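Plilach Shed and Tool Library – progress report no. 3
To: Soon-im Wi, Clegg Community Grants
From: Jade Birkett
Jul 25, 2020

Sorry this is a few days over, it's been flat out here. Short version first, then the detail.

Short version – sorting is nearly done, bins are in use, labelling is behind, shelving not started. Spend is on track apart from one thing (see Money).

Sorting

When I last wrote we had the whole Bridano donation still sitting in banana boxes along the back wall. Now through all but the last few boxes. Anything rusted solid or split has gone to scrap metal. Hand tools that only needed a clean have been cleaned. Blocks and bars for the kids' building mornings pulled out and kept seperate, as you asked after the site visit.

Biggest change is we stopped trying to sort straight from box to shelf. Didn't work, things ended up everywhere and got handled three times. Everything gets tipped in a deep metal bin on the bench first, spread out so you can see what's there, then picked out by colour and type. Slower per box but far less going back over it. The sides stop small stuff rolling onto the carpet too.

Colour coding is red and dark green for now. Red goes to the building mornings, green stays with the workshop. Simple enough that new people get it in a minute. We did talk about a third colour for loans but I'd like to leave that until October when we know what people really borrow. 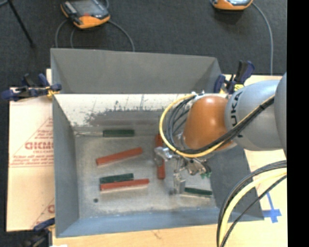 Progress Report No. 3, p. 2

The grey bin on the bench with red bars and dark green pieces still to be split up, one of the green ones a round handle with a thin metal shaft. Bottom is scuffed already but it's sheet metal, it'll last. The plastic tubs we budgeted for would have been cheaper but the two we tried cracked at the corners, so I'd rather stay with metal. Happy to talk about it if that's a problem on your side.

Handled tools are the slow part. Bars are bars, they stack. Anything with a shaft has to be looked at for bends and a loose handle before it goes out on loan, and that is me or one other person at the moment. Could use someone for this. Have asked at Lallodau, no answer yet.

Labelling

Behind. Plan was 1000 items labelled by now, we are at 840. Reason is boring – the first labels didn't stick to oily metal and peeled off overnight, so 70 had to be done again. New ones are holding so far. Wiping everything down first now, should of done that from the start.

Should catch up in the next few weeks if the numbering doesn't change again. Please can we agree it doesn't change again.

Shelving

Not started. Timber quoted, not ordered. Waiting on the measurement of the side wall as the power point was moved and the old drawing is wrong. Will send the new drawing with the quote so you've got both together.

Money

Second instalment received, thanks. Most of it gone on bins, labels and the bench repair. The bench top is a light wood and came up well after a sand, no need to replace it, so that line is under. Bins are over by $13 each for the metal ones. The bench saving covers it with a bit left, and I'd like to put the leftover to hooks for the long tools. Need a yes from you in writing before I do that.

Receipts are in the shared folder, one missing (the label supplier), have chased.

Next

Finish the last boxes. Get to the 1000. Order timber once the drawing is done. First loan day planned for October, date to come – would be good if you or someone from Clegg could be there.

Need from you: the yes on hooks, and whether report 4 is still wanted at the same length or can be a page. Ring me if easier, mornings are best.

Jade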